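Left arm misses when toys are touching in the tray – Rastau cell, two-arm bench
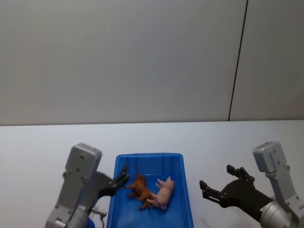
Ticket details
Opened by: Bohdana Hordiienko
Assigned to: Illia Koval
Opened: Jun 9, 2024
Priority: normal (was high, see below)

Problem as reported
With the brown animal and the pink pig lying up against each other in the blue tray, the left gripper comes in over the tray wall, closes, and either gets nothing or drags both. Single animals are fine. Bohdana's note says "calibration has drifted again, please redo the camera."

Comment – Illia Koval
I doubt it's the camera. We blamed the camera in March, spent a shift on it, and the fault came back. If the calibration had drifted, single picks would be off too, and they aren't. Ran 24 single picks before touching anything and the left arm got every one. Leaving the calibration alone until somebody shows me a reason.

Comment – Stepan Lytvynenko
Gralorden support say to update the gripper firmware. They said that last time as well. Did they look at the log I sent?

Comment – Illia Koval
I don't think they did. The log has the left fingers stopping at the commanded width every time, so I can't see what firmware would fix. Not updating a working gripper on a hunch.

Checks so far
1. Finger screws, left and right. Left was snug. Right took a small turn, but the right arm isn't the one missing.
2. Cable at the left bracket. Wiggled it by hand through the full reach, no dropouts.
3. Tray position against the taught corner. Out by 2 mm. Put it back, reran the pair, still missed. So that wasn't it either, though it should be checked at the start of every shift anyway.
4. Approach settings. Clearance above the tray wall is fine. The pre-grasp opening is set to 900 in the controller's own units, same as for single toys. That's wide enough for the second finger to come down on the neighbour.

Comment – Svyatoslav Pylypenko
Couldn't the right arm hold the pig while the left takes the brown one? It's right there.

Comment – Illia Koval
It could, and then we'd have two arms in one tray and a new ticket. I'd like to try the narrow opening first.

Next
Drop the opening for touching pairs only, and rerun with the toys on their sides, five pairs per setting. Keep the single-toy setting as is. Save the old file under its own name this time. Priority lowered, singles can keep running meanwhile.

Status: open, waiting on rerun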